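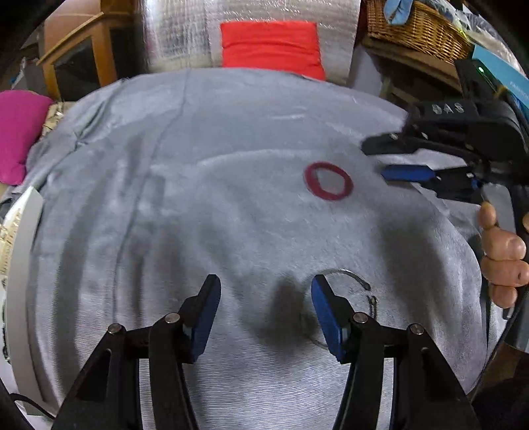

*Fig. 1. Fleece with a raised pile, light grey. Note the faint creases and the streaks of lighter fiber.*

# Week 2: Pile, Nap and the Fabrics That Keep Us Warm

Dornbridge Evening Program, Textiles for Everyday Sewing
Handout revised 2025-07-21

Welcome back, everyone! Last week we got through woven cloth at a bit of a gallop (sorry about the twill section, I do love twill), and this week we slow down and spend our time with the fuzzy stuff. Bring your notes on knits if you have them, and bring something from home that you'd call "fleece" or "flannel" or "velvet," whatever the label says. Labels are half the fun.

## 2.1 Two words we mix up

**Pile** is made of extra yarns or loops that stand up from a base cloth. Terry towels have loop pile. Velvet and corduroy have cut pile. If you could pull out all the pile yarns with tweezers, and had the patience of a saint, you'd still have a piece of cloth left in your hand.

**Nap** is made by roughing up fibers that are already part of the yarns. Flannel is the one most of us know best. The cloth is woven or knitted first, and then wire brushes lift the ends of the fibers until the surface goes soft.

In shops, and in most sewing patterns, "nap" gets used for anything with a direction to it, including velvet and even one-way prints. So when the pattern envelope says "with nap," it means every piece has to be laid out facing the same way. I'll use the word both ways myself before the evening is over, and you are welcome to call me on it.

## 2.2 How polyester fleece is made

Most of the fleece sold for blankets and jackets begins as a polyester knit. In outline:

1. Polyester is melted and pushed through tiny holes to make long filaments, which are turned into yarn.
2. The yarn is knitted, usually on a circular machine, into a fairly plain-looking fabric.
3. The knit is dyed, if the yarn wasn't colored already.
4. Wire-covered rollers brush the surface and pull up the fibers.
5. The fabric may be sheared to even out the height.
6. A finish is applied, often one meant to slow down pilling.

Brushing weakens the cloth a little each time, so there is a trade-off between softness and wear, and you can feel it in cheap throws that are lovely in the store and bald by spring. The warmth comes mostly from air held still among the fibers. A strong wind goes right through it, as anyone who has worn a fleece to a soccer game in April will tell you.

## 2.3 Weight

Fabric weight is given in grams per square meter, or gsm. Your swatch cards have two fleeces on them, stapled side by side:

| Swatch | Weight | Feel | Good for |
|---|---|---|---|
| Pikeo | 215 gsm | light, drapes well | linings, baby blankets, scarves |
| Clotness | 384 gsm | thick, stands on its own | outer layers, cushions, winter hats |

Close your eyes and rub each one between finger and thumb. Then fold each swatch in four and squeeze. The Clotness swatch pushes back, and that springiness is worth remembering when you plan a seam, where you may have up to four layers under the presser foot.

## 2.4 Finding the direction

Stroke the fabric with a flat hand, first one way and then the other. With the nap it feels smooth and looks a little lighter. Against the nap it drags and looks deeper in color. On short fleece the difference can be so slight that you'll doubt yourself, so hang two pieces side by side, one turned upside down, and step back a few feet.

Once you know which way it runs, mark the back with chalk arrows. Mark more of them than you think you need - I once cut an entire robe with one sleeve upside down, and I wore it for years, and I saw that sleeve every single morning.

## 2.5 Cutting, pressing, washing

- Pin inside the seam allowance, or use clips on the thick stuff.
- Cut in a single layer where you can.
- Keep a hot iron off polyester fleece. Finger-press, or topstitch the seam flat.
- Use a ballpoint or stretch needle and a slightly longer stitch.
- Wash cool, inside out, with no fabric softener. Dry on low.

## For next time

Read the Fraser packet, the section on warp and weft pile, and skip the page on loom settings unless you're curious. The tables in it go up only to the year 2000, but velvet hasn't changed much. Then find one napped and one pile fabric at home and write a few lines on each: which is which, how you could tell, and which way it runs. Old bath towels count. So do slippers.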